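Tuesday, late

Okay, I'm home, I've eaten cereal for dinner, and I want to get this down before I forget which parts of today were good and which parts just felt good because I'd had three coffees.

So the bartender project is alive! We got the go-ahead for the showcase this afternoon, and Bernice did a little dance in the hallway that I've promised never to describe to anyone. We get a corner of the hall and 40 minutes of setup. Our team name on the form is Riltow, which was supposed to be a placeholder, and now it's printed in the program, so I guess we are Riltow until we graduate.

The morning was slow. Savvas had rewritten the handover code over the weekend and it was beautiful to read and did nothing at all for an hour and a half. He sat on an upturned crate with the laptop on his knees muttering in Greek. In the end he'd left the two arms waiting on each other, each one politely holding off until the other one was done. Very well-mannered robots. Michalis laughed so hard he had to go outside.

Once that was sorted we went back to the jigger. I have opinions about jiggers now, which I didn't expect from an engineering degree. It's smooth steel and it's narrow in the middle, so if the left gripper closes even a bit too high or too low the thing wants to tilt. We've been going for the waist. Jade thinks we should go for the lower cone and tip the whole wrist, and she drew it on the whiteboard with arrows, and I argued with her for ages, and then on the bus home I started thinking she's right. Ugh. I'll tell her tomorrow. Maybe Thursday.

The right arm has the easy job on paper (pick up a glass, how hard can it be) except the glass is clear and the table is white, and the vision side keeps losing it. Achilleas had labeled 900 images by Friday and he says he sees tumblers when he shuts his eyes. I said we could use a colored glass and he looked at me like I'd suggested cheating on a final. Professor Konstantinidis walked by right then and said, "Use a colored glass," and kept walking. We're still discussing it.

After lunch we reset everything for the full run: lemon on the corner of the wooden board, jigger standing on the left, glass over on the right, both arms in close. The board has a big brown stain across it by now and I've stopped being embarrassed about it.

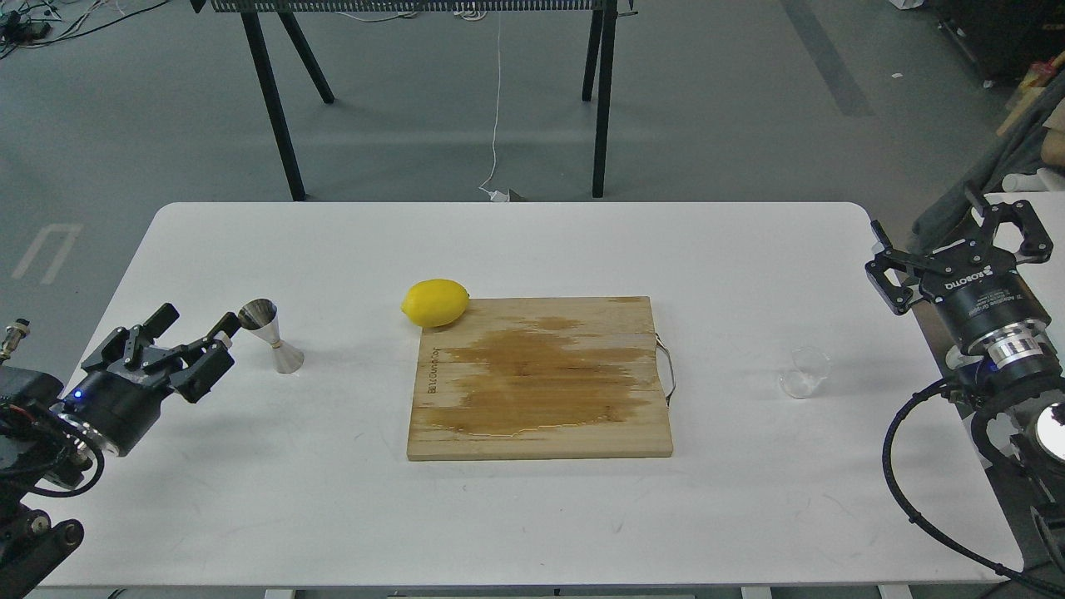

Things for tomorrow

Ask Savvas to add a timeout so the arms can't get stuck being polite again.

Try Jade's grip on the lower cone, 13 tries, same speed every time, and write the numbers in the notebook and not on my hand.

Buy lemons. I keep forgetting the lemons.

Email the showcase people about power outlets. Bernice says she did it but she also said that about the poster.

Bed now. My alarm is set for six and I already resent it.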